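6. Running the Sorting Exercise in Simulation

The Rerkwood practice cell comes with the Flonent starter kit. Run it before you power up the real arm. The license from section 2 must be active.

1. Open Flonent Studio and choose Practice Cells, then Rerkwood.
2. Set the physics rate to 500 steps per second.
3. Type 1807 in the Seed field to get the same part layout used in this guide.
4. Click Load. The first load takes roughly 48 seconds.
5. Click Home Arm and wait for the status light to turn green.
6. In the part list, select the box you want, then click Approach.
7. When the gripper meets the top face of the box, click Hold Pose.
8. Check the contact reading before you click Lift.

Note: Shadows are on by default. To speed up a slow computer, turn them off under View.

Caution: Do not send a practice program to the real arm until you have set the joint limits in section 7. The practice cell does not check them.

If error 1471 appears, close the cell and repeat from step 3.
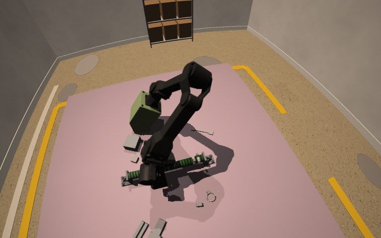

Khải Triệu: Step 7 kept timing out for me at the default rate. I had skipped step 2. With the rate set, Hold Pose works, but the contact reading still takes a moment to settle.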